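Print this page | E-mail this page

Cutting triangles for bunting, patches, drawer liners etc.

Quick one, dinner's on. Had a few people ask how I get the points to match.

Make ONE template first. Cereal box cardboard is fine, mine's lasted almost 200 flags. Fold it down the middle to check both sides agree, trim, then write TEMPLATE on it in marker or it'll end up in the recycling. Ask me how I know.

Thin foam or felt – trace with a ballpoint, not a texta, the texta bleeds. Paper you can stack four sheets deep and cut with a craft knife and steel ruler. Fresh blade. Cut away from the point, never into it, otherwise the tip tears and your stuck with a blunt triangle.

Lay each piece flat in the middle of the table before you do anything else to it. Clear space on both sides. Curled edges go under a heavy book overnight.

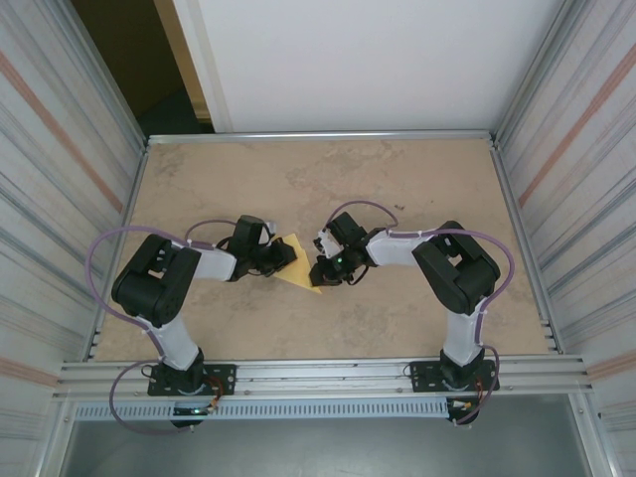 Yellow triangle, flat on the tabletop.

Bright colours show grubby fingers, so wash hands first and keep the glue well off to the side. Jeanine Verhoeven uses a damp cloth on foam – works, but dont try it on paper.

For hanging: fold the top edge over 13 mm, crease hard with the back of a spoon, slip the string in, then glue. Leave a tail of string each end, longer than you think. Store them flat in an old pizza box (clean one!!), points all facing the same way. Rolled up they never sit right again.

Offcuts make good gift tags.

Last updated: April 10, 2021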